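Die Polizei in Rolten meldet also einen "entscheidenden Schlag" gegen die Kellereinbrecher. Zwei Festnahmen, nachts gegen halb drei, in einer Tiefgarage im Viertel Gondal. Ich hab die Mitteilung jetzt zweimal gelesen und bin nicht überzeugt.

Laut Mitteilung gab es im Bezirk zuletzt 1.736 aufgebrochene Kellerabteile in einem Jahr. Den beiden Festgenommenen werden bisher rund 20 davon zugeordnet. Wie man von da auf "Serie weitgehend aufgeklärt" kommt, steht nirgends.

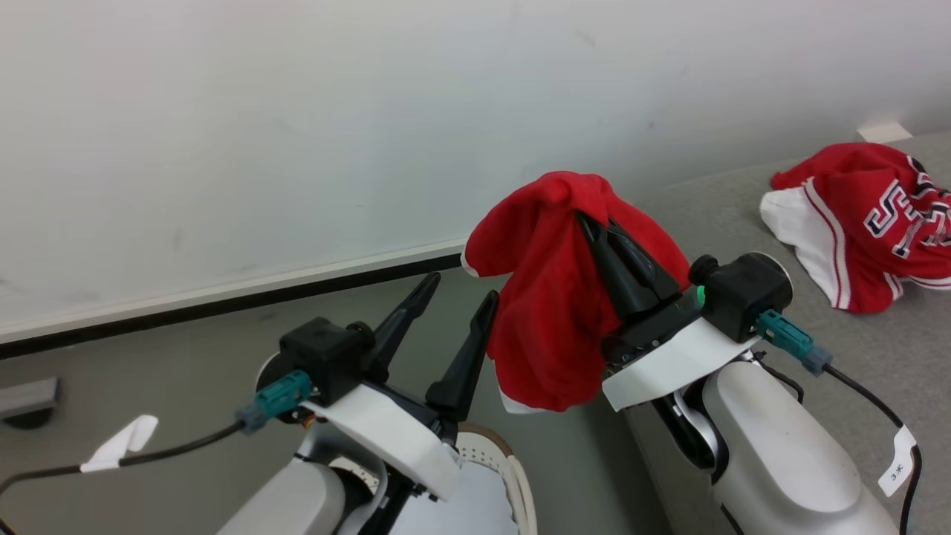
Man solle doch erst mal froh sein, dass überhaupt jemand gefasst wurde, kommt als Antwort. Bin ich ja. Froh sein und nachrechnen geht aber gleichzeitig.

Was auch fehlt: ob die beiden in U-Haft sind oder längst wieder zu Hause. "Die Ermittlungen dauern an" kann alles heißen. Angefragt hab ich im März schon mal, zu einem anderen Fall. Antwort damals: ein Link auf die Mitteilung, nach der ich gefragt hatte.

Dann die Beute. Fahrräder, Werkzeug, "diverse Gegenstände". Ein Teil soll über die Kleinanzeigen-App Lernlow verkauft worden sein. Wer da schon mal ein gestohlenes Rad gemeldet hat, weiß, wie lange so eine Anzeige trotzdem online bleibt.

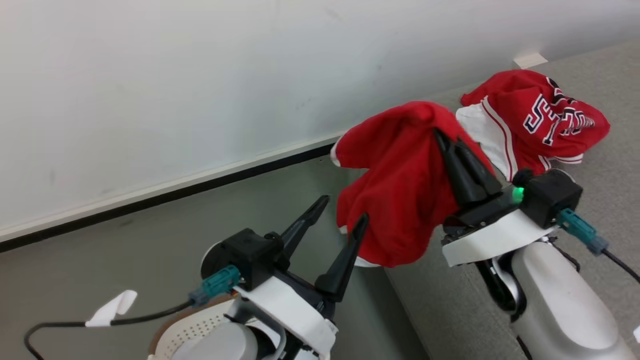
Roter Stoff, weißer Rand.

Und die Hausverwaltung Clovunora, der hier gefühlt jeder zweite Keller gehört, lobt jetzt 1.000 Euro für Hinweise aus. Nett. Unsere Kellertür schließt seit dem Herbst nicht richtig, gemeldet ist das. Ein neues Schloss wäre vermutlich billiger - und käme vor dem nächsten Einbruch.

Kann sein, dass ich falsch liege und die Zahlen im nächsten Quartal wirklich runtergehen. Dann schreib ich das hier auch rein. Bis dahin steht mein Rad im Flur, sehr zur Freude der Nachbarn.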